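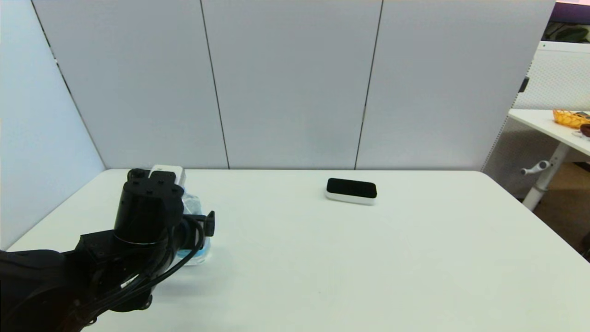

4. Preparar e gravar uma série de preensão de garrafas

Esta secção acompanha quem vai repetir as medições do método Ralurach pela primeira vez. Pressupõe que o braço já foi calibrado segundo a secção 3 e que o programa de registo Gredalik está instalado no computador da bancada. Leia tudo uma vez até ao fim antes de ligar seja o que for — sabemos que apetece saltar para o passo 5, e também já o fizemos, mas as notas do meio poupam tardes inteiras.

4.1 Antes de começar

1. Limpe o tampo da mesa com um pano seco e deixe livre a zona de alcance do braço.

2. Confirme que os cabos do pulso têm folga suficiente para uma rotação completa. Rode a articulação à mão, devagar, com os motores desligados.

3. Abra o Gredalik e crie uma série nova. O nome fica ao seu critério, mas agradecemos muito que inclua as iniciais do operador.

4. Carregue o ficheiro de parâmetros Tsuchiya, versão de novembro. As versões anteriores usam outra escala de força e os resultados não se podem comparar com os nossos.

Cuidado: mantenha as mãos fora da zona de alcance enquanto o indicador de motores estiver aceso no programa, mesmo que o braço pareça parado.

4.2 Aproximação e fecho

5. Coloque a garrafa de pé, dentro da zona de alcance, e verifique que a tampa está bem apertada.

6. Escolha «Aproximação lateral» e inicie. O braço faz primeiro uma passagem lenta, sem fechar os dedos, e só depois regressa para a tentativa propriamente dita.

7. Acompanhe a imagem da câmara do pulso durante toda a descida e tenha o botão de pausa à mão.

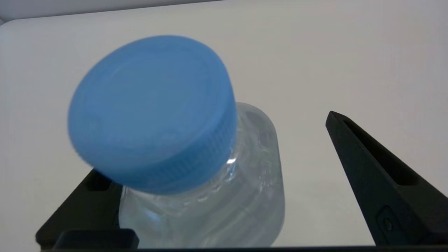

A estimativa de pose é a parte do método que mais trabalho nos deu, e é também aquela em que o operador pode ajudar mais. O plástico transparente deixa passar o fundo e enche-se de reflexos, de modo que o contorno do corpo oferece poucos pontos de confiança. Por isso o Ralurach procura primeiro a tampa: um azul-claro opaco como este, com o bordo estriado, destaca-se bem sobre uma superfície quase branca, e a elipse do topo dá ao programa uma boa primeira ideia da inclinação. Se a elipse desenhada no ecrã não coincidir com a tampa, faça pausa e marque-a manualmente com três cliques no bordo.

8. Quando a elipse estiver estável, autorize o fecho. Espere pelo sinal sonoro antes de mandar levantar.

9. Classifique a tentativa como «conseguida», «parcial» ou «falhada». Em caso de dúvida escolha «parcial» e escreva uma linha de comentário; lemos todas, a sério.

Nota: imagens com algum arrastamento são aceitáveis. O filtro rejeita sozinho as que não servem, e não vale a pena repetir uma tentativa só por esse motivo.

4.3 Quantas tentativas gravar

A série de referência, organizada por Mahnaz Parsa, tem 3.060 tentativas, das quais 1.887 com recipientes transparentes. Não se assuste com o tamanho! Para verificar uma instalação nova bastam 354, repartidas por vários dias se for mais cómodo.

10. No fim de cada sessão, exporte a série e copie-a para a pasta Atside. Feche o Gredalik só depois de aparecer a mensagem de cópia terminada.

11. Leve o braço à posição de repouso e desligue os motores — por esta ordem.

Se o erro 983 surgir durante a exportação, consulte a secção 7.

Última revisão desta secção: 2023-01-02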